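Munro Two-Arm Mobile Base: Household Tidying Package

Equipment > Mobile manipulators > Home and care settings
Supplied by Kakholm
Configuration: two arms, two-finger grippers, simulation license included
Lead time: quoted with order, longer in December

If you've been putting together a budget for a home-help robot, you already know the arms are the easy part to price. It's the rest that creeps up on you: spare fingers, charging, somewhere to test, and the weeks your team spends teaching the thing to pick up a cup. We put this package together with that in mind, and we're really pleased with how it came out!

The base is sold with both arms fitted and a full simulated apartment to practice in before the hardware lands on your floor. You can start on day one of your order. Most of our customers have their first tidying routine half written by the time the crate shows up, which makes the delivery week a lot more fun.

What comes in the package

Mobile base with two arms, fitted and checked
Two-finger grippers, one per arm
Spare finger sets (4)
Charging dock and cable
Simulation license, one seat, 104 weeks
Cudier scene pack with furnished rooms
Setup call with our applications desk

Practicing on clutter

The Cudier scene pack is our favorite bit. Clean, empty benches are fine for a first afternoon, but a real kitchen counter has a spray bottle next to the bread and a toy car where the plates should go. The pack gives you that kind of mess, with small things, tall thin things and flat things all sharing one long countertop.
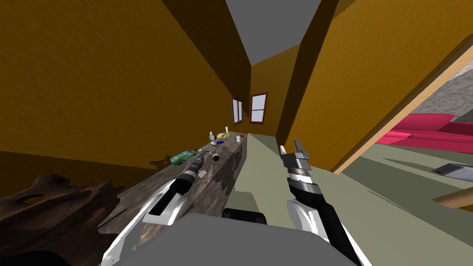 Gavin Baird on our applications desk likes to start new teams with a single rule: clear one kind of object and leave the rest alone. Cups are a good first choice. Once that runs well, add bottles, then try something awkward like a flat dish. You'll learn very quickly which items need a different finger set, and you can put those on the same purchase order and save yourself a second shipping charge.

Planning your space

Measure your doorways and the narrowest stretch of hallway first. Then measure them again with the arms in mind, as an arm reaching out to one side takes up more room than the base alone. Send us the numbers with a quick sketch (pencil is fine) and Agnes Semple will check them against the layout drawings at no cost.

Counter height matters too. If yours varies from room to room, tell us the lowest and the highest. Please include anything that hangs over the counter, such as wall cabinets or shelves.

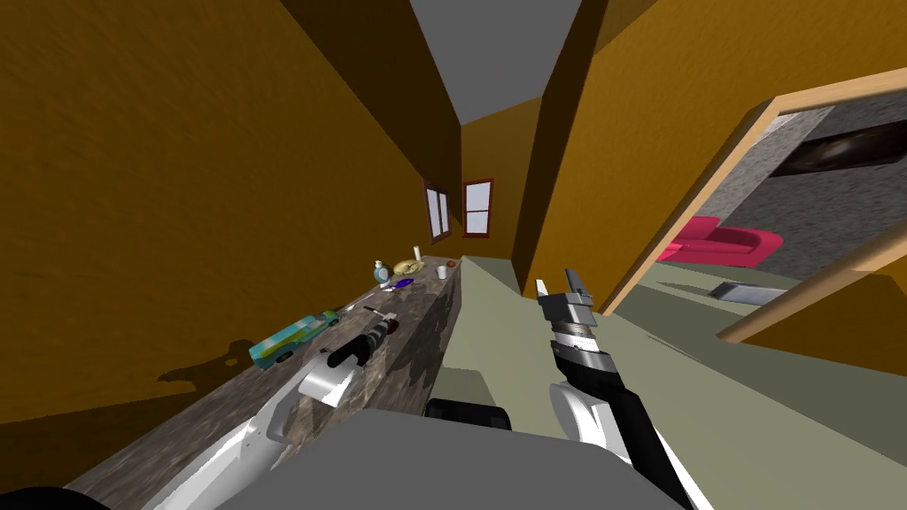 Leave some money for people as well as parts. Our own pilot at Gustasness went over on staff time in the first month and came in under on everything else. Torquil Cowie ran that budget, and his advice is to name one person who owns the test schedule, and to give them real hours for it. We've passed that on to every buyer since and it has held up well.

Budget lines to include

Base package: by quotation
Extra simulation seat: $599 per seat
Additional finger set: $56
Replacement gripper cable: $100
On-site setup, per day: by quotation
Shipping and crate return: by quotation

Extra seats can be added at any time and will run to the same end date as your first one. If two people will be building routines, buy the second seat up front. Sharing a single login between a day shift and an evening shift works, but we've watched teams get fed up with it fast.

Can I order the simulation first and the base later?
Yes, and plenty of people do. The seat price comes off the package if you order the base before the license ends.

Can I bring in my own rooms?
Yes. The scene editor lets you change walls, doorways and furniture, and you can drop in your own object models. Allow a few days to get comfortable with it.

Do the finger sets wear out?
They do. Keep one spare set with the robot and one on the shelf.

Requesting a quote

Tell us the number of sites, the number of seats and the month you'd like delivery. Donnie MacAulay handles new orders and Gillespie Matheson looks after spares and renewals. Quotes come as a single page with every line shown separately, so you can take out what you don't need.

Add to quote | Download layout drawings | Ask the applications desk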